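Home | Forums | Shop Talk | Printing and Merch | Search

Shirt pricing after the Serkum change
Started by mimell_minis, 17 Nov 2025

mimell_minis
Serkum have split the base price by garment colour. White blanks stay as they were, dyed ones go up by £4 from February. My Burkura warband design sells almost entirely on dark shirts. Do I raise the lot, or only the dark ones?

gesso_and_grit
Only the dark ones. The white underbase is an extra pass on the printer and that is what they are charging for. Buyers of white shirts shouldn't subsidise it.

tinhead934
Disagree. Two prices for one design means people asking why at checkout. I run a flat price across all colours and take a smaller margin on black. Fewer emails.

mimell_minis
Flat was my first thought, but the margin on black would be under £1 at the current price. Last year's total was 1,818 shirts, so it adds up.

gesso_and_grit
Then flat doesn't work unless you raise white as well. Check whether the new base includes the back print. On my account it didn't, and the neck label was billed separately.

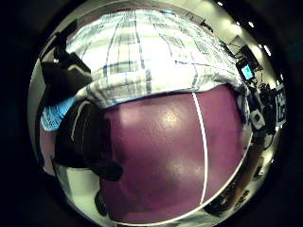 I'd also order one sample of each before February. The Hà blanks they moved to last time came up narrower in the body than the old ones, and the print area wasn't rescaled to match. Mine sat too low on a Small.

tinhead934
Agree on samples. Wash them at 40 as well — the label says 30, but customers don't read it.

oldlead
Has anyone priced a short run at a local screen printer? Minimum near me is 12 per colour and the unit cost is well below Serkum. You have to hold stock and post it yourself.

mimell_minis
Looked at it. I haven't the room for every size. Going with separate prices for now, old price held on all colours until the end of January. Will post the sample measurements when they arrive.

Contact us | Forum rules | Back to top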